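From: Yurani Usuga
To: Drunwood house list
Subject: Re: masks, again

Wilson Henao wrote:
> I found 6 masks on the bedroom floor. Could we agree they
> live somewhere? I'd settle for a bowl.

Wilson, a bowl is ambitious. I propose the round woven basket, the one with the dark teal inside, which so far has held only good intentions. Light blue masks go in there, ear loops and all. The rug is not storage, and neither is the fruit box. Anselmo, this includes you.

Yurani 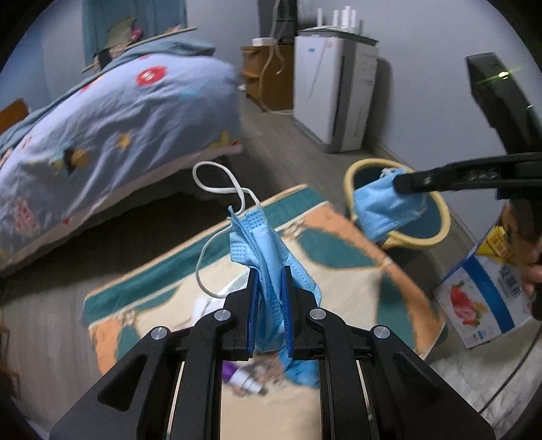 Page last changed: 2 Jun 2021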